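Solids on the Table: Prisms, Cylinders and How We Talk About Them
Handout 3, Geometry with Objects, evening course at Brirus
Prepared by Ibsa Tamiru
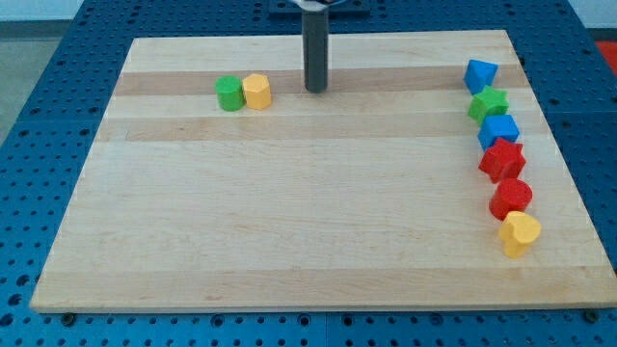 1. What this handout covers

In the last handout we worked only with flat figures: triangle, square, hexagon, circle. Now we take solids in the hand. We will use the small plastic blocks on the wooden board, and most of the time only two of them, the green cylinder and the yellow hexagonal prism. They are good partners for a first lesson. They are about the same height and width, so a learner cannot separate them by saying "this one is the big one." The learner must say something about the shape.

Please read sections 2 to 4 before the meeting. Sections 5 and 6 we do together. Section 7 is for those of you who want the formulas also for your own understanding. You will not need it with small children.

2. Words we need

Face. A flat surface of a solid. In this course we use "face" only for flat surfaces. Some schoolbooks say that a cylinder has three faces and other schoolbooks say two. Both have their reasons, and you should look at which one your school uses before you correct a child. I say: two flat faces and one curved surface.

Edge. The line where two surfaces meet. On a prism all edges are straight. On a cylinder there are two edges and both are circles. Here again the books do not agree, because some of them allow only straight edges.

Vertex (plural: vertices). A corner point where edges meet. With children you can say "corner" the whole first year, but then please do not use the word "corner" also for an edge. Many adults do this, me too when I am tired. We say "the corner of the table" and we mean the long side that hits our leg.

Base. One of the two equal and parallel faces that give the solid its name. The hexagonal prism has hexagons as bases. The word is a little dangerous. In daily speech the base is what the thing stands on. If you lay the hexagonal prism on its side, it stands on a rectangle, but its bases are still the two hexagons.

Prism. A solid with two equal, parallel polygons as bases, joined by flat side faces. When the side faces are rectangles we call it a right prism. All prisms in this course are right prisms, so I leave out the word "right" from now on.

Cylinder. It has the same idea as a prism, but the bases are circles, and the side is one curved surface.

3. Standing and lying

Put a cylinder upright. It stands on its circle and it is calm. Lay it down and it can roll, in one direction and back. A hexagonal prism that lies down rests on one rectangle, and if you push it, it tips over to the next rectangle. You can hear the difference on a wooden surface with the eyes closed: one even sound for the cylinder and a row of knocks for the prism. I recommend this listening game very much! It costs nothing and the shy learners often like it best.

How to do it:

Lay the board flat and be sure that it does not slope.
Let one learner close the eyes.
Another learner rolls or tips one solid slowly along the wood, with the flat hand.
The first learner says which solid it was, and why.
Change places.

The "why" is the important part. Accept "it goes tok tok tok." Then ask what makes the tok. After some time somebody says that it is the flat parts coming down, or the edges, and then you have your lesson.

4. Counting faces, edges and vertices

Counting on a solid is more difficult than counting on paper, because part of the solid is always hidden. From the front, the far sides of an upright hexagonal prism cannot be seen, and the lower base cannot be seen either. Beginners turn the block while they count and then they lose the starting place. Put a small sticker on the first side face. Count until the sticker comes back, and do not count it two times.

For prisms it is better to count in groups:

Triangular prism: 5 faces, 9 edges, 6 vertices
Rectangular prism (the cube also): 6 faces, 12 edges, 8 vertices
Pentagonal prism: 7 faces, 15 edges, 10 vertices
Hexagonal prism: 8 faces, 18 edges, 12 vertices

Look at how the numbers grow. If the base has n sides, there are n side faces and 2 bases, together n + 2 faces. The top has n edges, the bottom has n edges, and n edges go up, together 3n. The vertices are n on the top and n on the bottom, together 2n.

Check with faces minus edges plus vertices. For the hexagonal prism: 8 − 18 + 12 = 2. Do the same with the other lines of the list and you get 2 every time. Do not show this to the learners too early. Let them fill their own list first, and when somebody has a mistake, the 2 will not come, and they can look for the mistake themselves.

5. Working in pairs: describe and find

One partner sits with the back to the board and asks. The other looks and answers only yes or no. The goal is to find which solid the partner has chosen. Color words are not allowed in the first round. If "green" is allowed, the game is finished in one second and no geometry happened.

Useful questions:

Does it have a curved surface?
Are the bases polygons?
Does it have more than six faces?
Can it roll when it lies on its side?

Questions that make trouble:

Is it round? (A ball is round, a cylinder is round in one way only. What do you mean?)
Does it have many sides? (How many is many? And is a side here a face or an edge?)
Is it pointy? (A prism has vertices, but no child calls it pointy.)

I collected these from earlier groups. Jhonatan Correa asked in his group if the solid "would be comfortable in the pocket," and we had a long discussion about it, which I think was useful, because the answer has to do with edges and also with size, and size is not a property that gives a shape its name.

In the second round, allow color but only together with a shape word. "The yellow prism" is good. "The yellow one" is not enough.

6. From the solid to the paper

Put the hexagonal prism upright on a sheet and draw around it with a sharp pencil. Hold the pencil straight. The outline is a hexagon. Then lay the prism down and draw around it again. Many learners expect a simple rectangle of one side face. But if you look from above, you see more than the face it rests on. The pencil, held straight, follows the widest part of the solid, so the drawn rectangle is wider than the resting face. Let them lift the block and compare.

With the cylinder we get a circle when it stands. When it lies, the outline is a rectangle, and this surprises almost everyone the first time. Hold it with one finger or it will go away from you.

Light is another help. On an upright prism each side face catches the light in its own way, so one face looks pale and its neighbor looks darker, although the plastic is the same color. The change comes suddenly, at the edge. On a cylinder the light changes slowly around the side. If you draw with shading, this is how you show the difference: a clear line between two tones for the prism, a soft passage for the cylinder.

7. For the teacher: areas and volumes

The numbers in this section are for paper models that you build yourself. Make a cylinder with radius 10 mm and height 20 mm. Make a hexagonal prism with side 10 mm and the same height. The hexagon fits exactly inside the circle, so the prism would fit exactly inside the cylinder if the cylinder were hollow and the walls had no thickness.

Side of the prism: 6 × 10 × 20 = 1,200 square millimeters.
Side of the cylinder: 2 × π × 10 × 20 = 1,257 square millimeters, rounded.

When I measured my own cylinder with a paper strip, the strip was 61.9 mm long, and this gives 61.9 × 20 = 1,238 square millimeters. The error comes from my cutting. I keep this number in the handout on purpose, so that you do not worry if yours is also a little wrong.

Base of the prism: 260 square millimeters, rounded.
Base of the cylinder: 314 square millimeters, rounded.
Volume of the prism: 5,196 cubic millimeters, rounded.
Volume of the cylinder: 6,283 cubic millimeters, rounded.

For comparison, a square that fits exactly around the same circle has sides of 20 mm and an area of 400 square millimeters. So the circle lies between the hexagon inside and the square outside. If you take polygons with more and more sides, they come nearer to the circle, and the prism comes nearer to the cylinder. A child of seven can say this too: "If it had a hundred sides, it would roll."

8. Please bring to the next meeting

Your list from section 4, with one more prism added by you
Thin cardboard, a ruler, scissors and glue
One object from your kitchen that is a prism but is not a box

We continue with pyramids and cones, and we will see what happens with the word "base" when there is only one of them.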